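讲稿备注:《一个洗手盆怎么擦》
Dasora 内部分享会,2024年10月28日
控制在18分钟以内,讲超了 Haris 会在后面举手表

开场

大家好大家好,先坐,后面还有位子,别站着。(等门关上再讲)

我今天讲洗手盆。对,就是卫生间里那个洗手盆。我把题目发给 Deming Tang 的时候,他回了我一个问号,过了半小时又回了一个问号。我说你先别急,你想想你今天早上刷牙的时候盯着什么看。他说盯着手机看。好吧。

(如果有人笑就停一下,没人笑就直接往下走)

我为什么想讲这个呢?我在 Nelport 那边跟公寓保洁跟了挺久,翻过去年的返工单,卫生间相关的一共2,169条,里面有1,078条写的是洗手盆。差不多一半啊各位。我原来以为最多的会是淋浴房玻璃,玻璃多难擦呀,结果是一个光溜溜的白盆子。当时我把表格来回看了好几遍,以为自己筛选条件点错了。

然后我就开始留意,去人家里也留意,去饭馆也留意(我太太现在很烦我,说我上个厕所能上一刻钟)。留意多了就有话想说,所以有了今天这一讲。没什么高深的东西,有一些是我自己的偏见,你们不同意的可以会后骂我。

第一部分 白陶瓷这个东西

(这里慢一点,手边有一块碎瓷片,可以传下去看,注意断口割手,拿纸包着传)

白色陶瓷盆有个特点,它特别诚实。你在深色石头台面上滴一滴咖啡,三天都看不见;你在白盆里滴一滴,进门就看见了。所以很多人觉得白盆容易脏,其实它脏得跟别的盆一样快,就是藏不住。

表面那一层釉,是玻璃质的,很硬,也很滑。大部分的脏东西是坐在釉上面的,还没钻进去。这是好消息!牙膏沫、洗手液、粉底、茶水、酱油(是的,有人在洗手盆里倒酱油,我见过),只要是当天的,一块湿布就能带走大半。

坏消息是釉会被磨花。你拿钢丝球去蹭,当时觉得好干净好亮,过几个月再看,盆底发乌,怎么擦都灰蒙蒙的。那就是磨出细纹了,脏东西有地方住了。钢丝球在我这里是禁止出现在卫生间的,我连那种绿色的百洁布都劝大家少用,海绵黄的那面可以,绿的那面请放回厨房。

(有人会问魔术擦。回答:可以用,轻一点,偶尔用。别天天用,它本质上是很细的磨料。)

再讲一下形状。现在常见的是一体盆,台面和盆是一整块,前沿是圆的,鼓出来一点,后面靠墙那一圈有个矮矮的挡水边。我个人很喜欢一体盆,少一道胶缝就少一道发霉的地方。那种台下盆,石材底下粘一个瓷盆,接缝那一圈黑黑的,你拿牙刷刷,刷完了还是黑黑的,霉长在胶里面了,只能铲掉重打。租房子的朋友遇到这个,直接找房东,别跟它较劲。

一体盆也有它烦人的地方。平的那一块地方,龙头两边,水会停在上面。我家里那个停得特别厉害,我怀疑当年装的时候就没放平,反正每天早上都有一小滩,我女儿的发圈总泡在里面。

第二部分 脏东西在哪儿

讲到这儿我一般会让大家闭上眼睛想一想自己家的盆,哪里最脏。(给他们十秒钟,真的数十秒)

好,睁眼。大部分人会说下水口。对,下水口是最脏的,水往那儿走,所有东西都往那儿走。但是你看它周围那一圈,深颜色的液体溅进去以后,会拖出一条一条的尾巴,头上一个圆点,后面拉一道线。它干在那儿的话,每一条都要单独照顾。所以我跟新来的同事讲,先看痕迹往哪边拖,再决定从哪里下手。

第二脏的是溢水孔。就是盆壁上那个小圆洞,有的带一圈金属边。(拿手比一下大小)请问在座有多少人认真洗过它?……好的,谢谢这两位,你们是我的偶像。那个洞里面是一条通道,通到下水管,常年潮湿,不见光,很多时候你觉得卫生间有味道,开窗也散不掉,找来找去就是它。办法很简单,细管刷蘸点清洁剂伸进去转几圈,再用小水壶往里灌温水,冲到出来的水不带东西为止。

第三个地方是龙头根部。单把龙头的根部有一圈缝,水垢在那里长得像小小的石灰墙。这个我后面单独讲。

还有一个地方我要特别提一下,是盆的前沿底下,就是你肚子靠上去的那个位置的下面,跟柜门上沿之间。水顺着圆边往下流,会挂在底下,挂着挂着就成一条黄线。你站着是看不见的,要蹲下来。Haris Kazmi 第一次跟我去验房,他个子高,怎么看都说很干净呀,我说你蹲一下。他蹲下去就没说话了,过一会儿说,给我块布。

第三部分 擦

(翻到图片页,让大家先看一会儿,我喝口水)
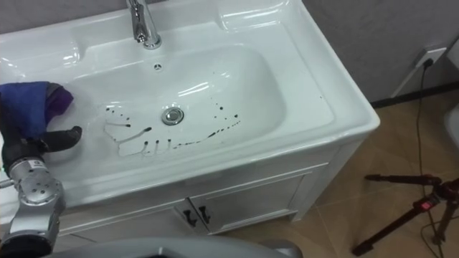
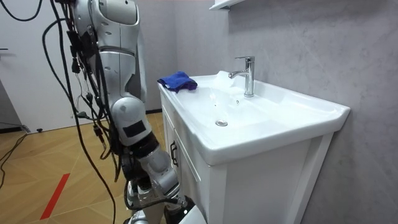
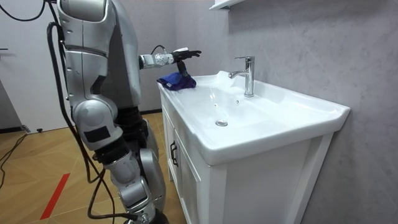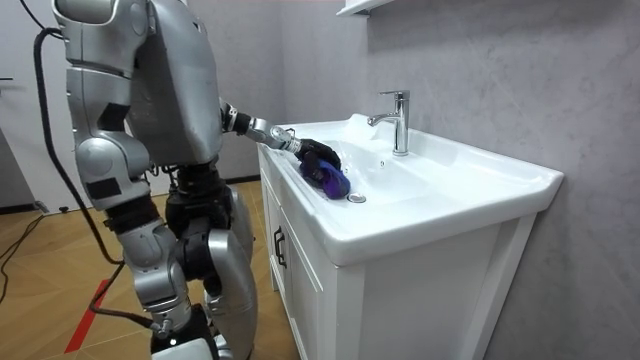

四张都是同一个白色陶瓷一体盆和它的圆形镀铬下水;第一张能看到下水旁边的深色溅痕,最后一张里布按在盆的左半边。

(看图的时候提两句就好:第一张,眼睛看左前方那几条往下淌的痕迹,再看右边那道弯过来的小点子。一边成片,一边零散,手法不一样。)

先说那几条往下淌的。成片的痕迹,我的习惯是布先整块盖上去,压一会儿,别急着来回搓。压一压它自己会软,软了以后一带就走。你要是一上来就搓,很可能把一小片搓成一大片,整个盆变成淡淡的茶色,然后你会觉得自己在越擦越脏,心情很差,我很懂这个感觉。

零散的小点子呢,最容易漏。你觉得都擦完了,换个角度一看,哎,还有一串。尤其白盆在顶灯底下反光很强,高光的地方什么都看不见,脏点子就躲在高光里。我的土办法是擦完以后往旁边挪一步,再低一下头,让反光换个位置。就这一下,能救回很多返工单,我是认真的。

然后看最后一张,布是团起来的,抵在盆的斜面上。这里我想讲讲布的拿法,这个我可以讲很久,你们忍一下。

很多培训教材教你把布叠成方块,叠四层,擦完一面翻一面,多整齐!平面台子上确实好用,我也这么干。可是盆是弧的呀,方块布碰到弧面,只有中间一点点贴着,四个角都翘着,你手掌再怎么压也没用。这时候团着反而好,布会跟着弧度走,褶子还能把小颗粒兜住。所以我的做法是平的地方叠着擦,进了盆就团着擦。Deming 说我这是给自己叠不整齐找理由,也许吧,我接受。

(可以现场演示,用讲台上那个搪瓷碗代替,布在纸袋里)

顺序。我一般是先台面后盆里,先高后低,最后收下水口。台面上有东西的先挪走,别绕着漱口杯擦,绕出来的那个圈圈特别明显,客人一拿起杯子就看见了。盆里从边沿往下走,走到下水口收住,把盖子周围那一圈抹干净,布翻一面,再抹一遍盖子顶上。镀铬的盖子是鼓起来的,跟个小镜子似的,留一个水点都很显眼。

那张布搭在盆左边沿上的,我也想说一句。布放哪儿是有讲究的!我看过有人把用了一半的布往地上一丢,去拿个喷壶,回来捡起来接着擦盆。不行啊。搭在盆沿上没问题,反正那一块你等下还要擦。我自己就习惯搭左边,右手空出来开水龙头。左撇子的同事就反过来,别硬跟我学。

颜色也顺便讲。我们这边是按颜色分区的,蓝的擦洗手盆和台面,别的颜色去别的地方,具体的看仓库墙上那张表。颜色洗久了会变,会发紫发灰,有时候真的分不清,所以我建议布的角上缝一道线,或者打个结做记号,别只靠眼睛。去年五月有一批布洗串了色,那一个星期大家拿着布互相问"你觉得这是什么颜色",问得像在猜谜。

第四部分 用什么擦

(这一页容易讲长,注意时间,看一眼 Haris)

当天的脏,清水加湿布。我说真的,别一上来就喷东西。

隔了几天的,加一点中性清洁剂。我们现在用的是 Saltel,味道比以前那款轻,我觉得够用。喷在布上,别往盆里喷得到处都是,喷多了你光冲泡沫就要冲半天,陶瓷滑溜溜的,冲完还有一层,摸上去像没洗干净的碗。

水垢,就是龙头根部那个白白的东西,要用酸的。柠檬酸兑温水,厨房纸浸湿,绕着龙头根部围一圈,像给它围条围巾,等一会儿再拆。别等过夜!镀铬层不喜欢酸泡太久,我自己就泡坏过一个,发蓝发花,救不回来,赔了房东一个新龙头,那天晚饭我都没吃好。拆掉以后拿清水好好冲,再擦干。

有几样东西我要板起脸来说一下。

含氯的漂白剂和酸的东西不能碰在一起,会出有毒的气体。这一条我每次讲都有人点头,每次回访都有人犯。卫生间又小,门一关,真的很危险。你今天用过酸,就把它冲干净收起来,漂白的事改天再做。两样东西也别放在同一个篮子里,拿错太容易了。还有,用哪个都请开窗或者开排风,手套戴上。

染发剂。哎,染发剂。(叹气可以真叹)深颜色的染发剂滴在白盆里,越早处理越好,当场拿纸吸掉再擦,基本上没事。隔了一夜就难说了,要看那个盆的釉还好不好。釉好的,小苏打调成糊糊敷一敷能淡很多;釉已经磨花的,那个印子可能就跟着这个盆过一辈子了。碰到这种情况,早点跟住户说清楚,别闷头擦一个下午。

还有人问我深褐色的痕迹怎么判断是什么。说实话光看我判断不出来,茶、咖啡、酱汁、染发剂、生锈的水,在白瓷上都可能是那个颜色。先用湿布试一小块,带得走就什么都好说。带不走再想别的。问一句住户也行,住户一般比你清楚,就是不太好意思讲。

第五部分 擦完以后

擦干。(这两个字说重一点)

我去看返工单里的备注,很多人写的是"盆没擦",我到现场一看,擦了,擦得挺好,就是没擦干。水在上面自己晾干,留下一个一个的圈,客人看到的就是没擦。所以最后一定要有一块干布,跟湿布分开放,只做收尾。台面走一遍,盆壁走一遍,龙头从上往下捋一把,下水盖子拍一拍。真的用不了多长时间,我掐过,一首歌都放不完。

柜子也别忘了。白柜子的门板上常有水道子,是从前沿滴下来的。门板别用很湿的布,拧干一点,顺着擦,再用干布跟一下。柜门下沿最怕泡水,泡久了会鼓包,鼓了就修不平了。拉开柜门看一眼里面的下水管,摸一下接口,湿的就报修,这个顺手的动作能省掉后面好大的麻烦。

Rind 那栋楼的朋友请注意,你们那边的水特别硬,我上次去洗了个手,手上都是涩的。你们的龙头根部建议多照顾一点,别等它长成墙了再来找我。

讲到频率。自己家里,我的标准特别低:晚上刷完牙,拿块布抹一把,抹到下水口那里停。就这样。周末再把溢水孔和龙头根部弄一下。我试过给自己定很复杂的清洁表,贴在镜子旁边,什么星标啊打勾啊,坚持了大概2个星期,后来那张纸被水汽泡卷了,掉进盆里堵了下水。我太太说这是它唯一起过的作用。

布也要洗。擦盆的布洗完要摊开晾,别团着塞在龙头后面,那里又湿又暗,第二天拿起来有股味道,你再用它擦盆,等于把味道抹了一遍。我以前就塞那儿,塞了好多年,还怪下水道。

问答准备

可能有人问:盆底发乌了还能救吗?
轻的可以试试陶瓷专用的抛光膏,软布慢慢打,先在靠墙不显眼的地方试。重的就别折腾了,换盆。

可能有人问:下水盖子拿出来洗吗?
能拔的就拔出来洗,底下缠的头发会吓你一跳。拔不动的别硬拔,有的是从底下用杆子连着的,得先去柜子里把那个螺帽松开。拔之前拿条毛巾垫在盆里,盖子掉下去磕一个口子,前面讲的都白讲了。

可能有人问:湿纸巾行不行?
应急行。千万别冲下去。

可能有人问:为什么不讲马桶?
(笑)马桶让 Deming 讲,他欠我一场。

材料和布样放在门口桌子上,想要细管刷的找我登记,碎瓷片请传回来给我,我还要用。茶在左手边,喝剩的请倒茶水间,别倒这层的洗手盆,我早上刚擦过。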